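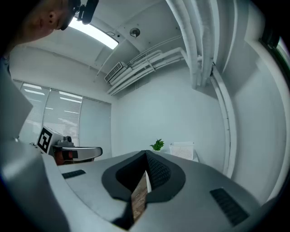
Office light, smoke detector and the AC on the back wall.

I've been wanting to talk to Hannelore Gruber ever since my daughter got a letter from a badger. It came in a plain brown envelope with a real stamp on it (crooked, I later found out they all go on crooked), it was addressed to her by name, and it asked if she would please keep an eye out for a stolen weathervane. She was seven. She took this extremely seriously and so did I!

The badger lives in Plodcombe, a made-up town at the bottom of a made-up hill, and Plodcombe is also the name of Hannelore's business. You sign a child up and every other week a letter comes from somebody in town. There are 14 letters to a story, then a break, then a new story starts with a different set of townspeople in trouble. No toys, no stickers, no app. When I finally got her to sit down with me for an hour, the first thing I asked was whether she'd ever been tempted by the stickers.

"Oh, constantly," she said. "Parents ask for stickers. My own sister asks for stickers. We tried it one time, we put a little sheet of them in letter three of the lighthouse story, and the emails we got from kids that month were all about the stickers. Not one about the lighthouse. I was so jealous of those stickers."

She used to write instruction manuals for kitchen appliances, which she says is the best training there is for writing to children, "because you have to assume the reader is smart and also standing up." The first Plodcombe letters were for her nephew when he was home for weeks with a broken leg. He passed them around at school when he went back, a couple of parents called, and by that April she had printed 300 copies of the first story and was wondering where to keep them. (Under the bed. Then in the bathtub, until somebody wanted a bath.)

Now there are 605 kids on the list, and I was surprised it wasn't more, given how often I hear about it. She told me that's on purpose, or half on purpose.

"We answer the mail," she said. "If a child writes to the baker, the baker writes back. By hand, on the baker's paper. I can't do that for five thousand children. I could maybe do it for a few more than we have, and every time I say that out loud, Somto gives me a look."

Somto is Somtochukwu Ezeani, and he came and joined us halfway through with a sandwich, so I got to see the look for myself. He does the baker, the mayor and all three of the Misses Pettigrew, and he's the one who keeps the big binder where it's written down who has told which child what. I asked what happens if the binder is wrong.

"Then you get a letter," he said. "We had the mayor tell a boy that she was afraid of geese, and then in the very next story she's got a goose. He wrote back on lined paper, a page and a half. He wasn't mad, he was worried about her."

So what did they do?

"The mayor wrote and told him she was working on it. She named the goose after him, too. He was okay with that."

I have to say I loved this, and I could have stayed on the goose for the whole hour, but I'd promised a few of you I would ask about the writing. How do you plan a story when the reader only gets one page of it at a time, two weeks apart, and may well have lost the last one behind the couch?

Hannelore said she starts with the last letter. She writes that one first and puts it away, and then she writes the first one, and then she makes herself a list of everything a kid would need to know to get from one to the other. Each letter gets one thing from the list. "Only one. If I put in two, the second one is wasted. Ebuka taught me that."

That would be Ebuka Ogundipe, who edits every story and who, she says, is ruthless with a pencil. He has a rule that a letter has to be worth opening even if you've never read another one. Hannelore fought him on it for most of the first year, and she still thinks he's wrong about once per story. They had a long argument over a whole letter that was just the ferryman's soup recipe. She won, it went out, and it's one of the most answered letters they've ever done. Kids made the soup! We made the soup. It needs salt.

The new story is called The Vistotberg Train, and it's the first one that leaves town. A train pulls in that isn't on the timetable, with one passenger, and she's carrying a birdcage with a cloth over it and won't say what's inside. I tried hard to find out what's inside and got nowhere. What I did get is that the passenger's letters are written by Merike Liepiņa, who is new to the group and who also draws the maps, and that the maps in this one fold out. You only get a piece at a time, so you'll want to hang on to them.

"Please tell people to keep them," Hannelore said. "I'm already dreading it. We'll have so many children missing piece four."

Do you send replacements?

"Of course we send replacements. I'm not a monster."

I asked about money, because it's a thing I'm always curious about and people who run little mail businesses hardly ever bring it up. She was pretty open. Postage is the biggest bill, then paper. She had one bad winter when a printer sent the wrong paper, thin shiny stuff, and she wouldn't use it and couldn't afford to replace it, and she ended up hand-copying letters at her kitchen table for nine nights. The price went up after that, and eleven families left, and she wrote to every one of them. Four came back.

Would she ever do a book? People ask. She made a face.

"A book you can read in one afternoon. I like that they have to wait. I was a kid who had to wait for everything and I hated it and I remember all of it."

Somto, through the sandwich, said he'd like a book.

The last thing I asked was whether the kids know. My daughter is nine now and I can't tell. She writes to the badger, she licks the envelope shut so I can't look, and then she asks me how much Hannelore's stamps cost. Hannelore said most of them are like that at that age, and that she never signs her own name to anything, even when they write to her directly and ask.

"One girl wrote, 'Dear whoever is the badger today.' I thought that was very polite. The badger wrote back and said he was feeling much like himself, thank you."

The Vistotberg Train starts in April and sign-ups are open now. If you have a child who's in the middle of the lighthouse story, they'll finish that one first and then get the train from letter one, so don't panic, you won't miss the birdcage.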